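# 关于我们

我们是一支做双臂操作的小团队，日常工作就是让夹爪学会处理家里那些不规整的东西：软的、薄的、圆的、一碰就跑的。团队挂在 Skendell 名下，办公和实验都在 Ullow 楼里，一层摆工位和测试区，沿楼梯上去还有一圈夹层。

每年 5 月我们会办一次开放日，2020 年推迟到了 8 月 11 日。原以为改期之后人会少，结果报名一开就很热闹，最后来了 207 位访客，有附近中学的学生，有做家电维修的师傅，还有专程从 Plomwood 过来的一整车同行！大家分成 13 组轮流进场，每组都能站到操作台边上，近距离看夹爪干活，想问什么随时问。 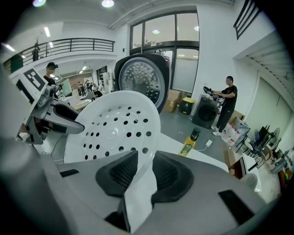
Skendell 双臂操作组 · 开放日与参观接待

那天最受欢迎的是家电零件这一站。带许多小孔的白色圆盘看着简单，夹起来却很讲究：表面微微拱起，边缘又薄，夹爪的角度稍微偏一点，受力就全变了。折起来的白色软料是另一种麻烦，它会垂、会皱，每次的形状都不一样。我们特别喜欢这种题目，常常为了一个抓取姿势讨论一下午，开放日上也有好几位访客加入进来，维修师傅们的意见尤其在行（有两条已经写进了我们的测试清单）。

夹爪上的方形标记卡也被问了很多次。黑白图案是给视觉系统认位置用的，孩子们听完马上要求自己设计一张，于是我们临时加了一个画图环节，画得五花八门，现在还贴在走廊里。

平时我们有 3 个方向在同时推进：双臂配合、软材料抓取，以及叫作 Seppälä 的练习项目。Seppälä 的做法很朴素，选一个家务或维修里的小动作，反复做满 600 遍，把每一遍都记下来，再坐在一起看哪里顺、哪里别扭。新同事入组的第一个月基本都泡在这里，手感就是这么攒出来的。

开放日之外，我们也接待学校和同行的小团参观。来之前请在前台登记人数，告诉我们大家最想看什么，我们好提前把台面和零件备好。参观时欢迎上手试夹爪，长头发请扎起来，饮料放在测试区外面的桌上。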